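A Second Term for the Office Desktop

At the Nolstead refurbishing shop, the working day begins with the side panel off. Retired office towers are laid flat on the bench so that every part can be reached from above, and each is assessed before any money is spent on it.

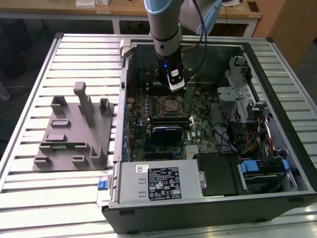 The shop, operated by Nartey, accepts machines from schools and public offices across the county. Of the 65 towers received last April, 38 were returned to use. Most needed little more than a replacement processor and a thorough cleaning.

Processor work calls for the greatest care. The socket must be inspected under good light, and the power supply is disconnected beforehand.

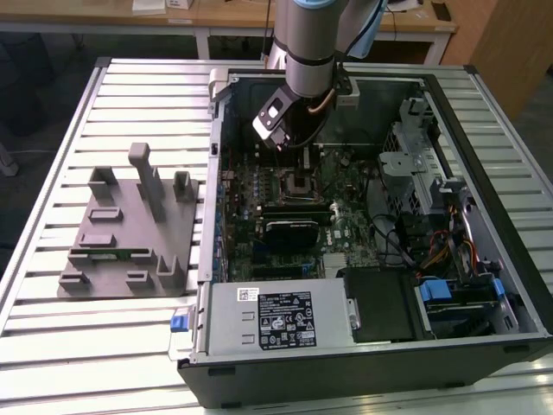
An open Dell tower on the bench, its processor socket empty.

Staff lower the chip straight down and never slide it into position. The load plate is then closed and the lever secured. A finished tower runs for about two hours before it is cleared for shipment. 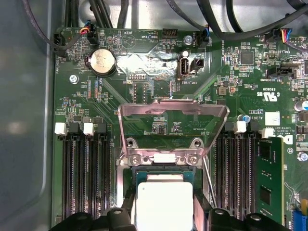
Can an older desktop be upgraded at home?
In many cases it can, provided the new processor is on the manufacturer's list for that board. Fresh thermal paste should be applied before the heatsink is refitted.

The shop accepts donated towers by appointment.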